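How to Fit a Removable Divider in a Sheet Metal Bin
Updated Oct 23, 2018 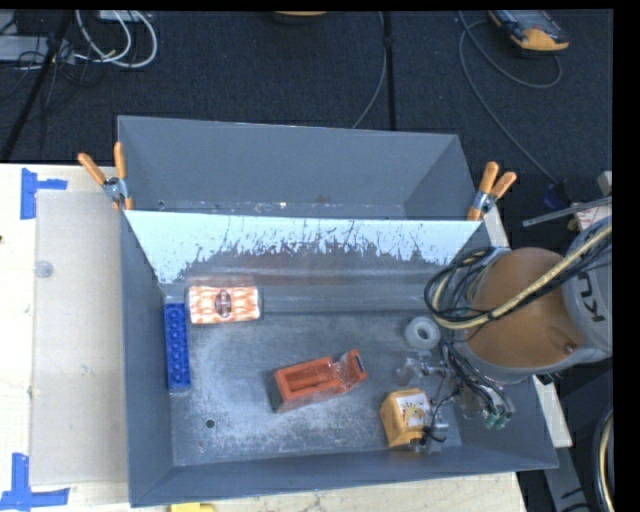 Scope

These instructions cover a straight, full-width divider in an open-top metal bin with sloping walls. The divider is held by clamps during fitting and may be left clamped or fixed permanently afterward. The method does not apply to plastic totes, which flex too much at the rim, or to bins that carry liquids.

Tools and materials

Sheet metal blank, at least 1/2 inch larger than the opening in both directions
Two spring clamps with padded tips
Tape measure and steel rule
Sliding bevel gauge
Stiff cardboard for a template
Aviation snips or a bench shear
Flat file
Edge trim (optional)
Cut-resistant gloves and eye protection

Step 1. Choose the divider position

Measure the longest item that will go in each compartment and add 1 inch. Mark the position on both rims with a pencil. Measure each mark from the same end wall so that the divider sits square to the long sides.

Step 2. Take the wall angle

A bin with flared walls is wider at the top than at the bottom, so the divider is a trapezoid. Set the bevel gauge against the floor and one side wall at the marked position. Repeat on the other side. Pressed bins are often a degree or two off from side to side, and each angle should be transferred separately.

Step 3. Make the template

Measure the width of the floor between the side walls, then the width at the rim. Draw both lines on the cardboard, spaced by the vertical height of the bin. Join the ends and check the slopes with the gauge. If the floor meets the walls in a curve, round the lower corners of the template to match.

Cut the cardboard and lower it into place. It should stand without bowing. A gap of up to 1/16 inch per side is acceptable for bulk parts. For small washers or pins, recut until the gap is smaller than the thinnest part stored.

For reference, the Cirnard 146 bin used in our own stockroom needed two templates. The first was cut with equal angles and rocked on one corner.

Step 4. Cut and finish the blank

Trace the template onto the blank and cut just outside the line. File down to the line. Remove all burrs from both faces, and pay attention to the top edge, where hands will pass most often. Fit edge trim now if it is being used, and allow for its thickness.

Step 5. Clamp and check

Set the divider on the marks. Place one clamp at each end. Push the divider lightly from the front and then from the back. If it shifts, reseat the clamps before loading anything.

Load the heavier compartment first, to half depth, and check the marks again. Then load the other side.

Step 6. Fix permanently (optional)

Bend two small angle brackets to the wall slope and rivet them to the divider, then to the bin. Skip this step if the compartment sizes are likely to change.

Maintenance

Surface scratches on bare metal can be left alone. Touch up coated metal where the base shows through. Check clamp springs each May and replace any that no longer close fully.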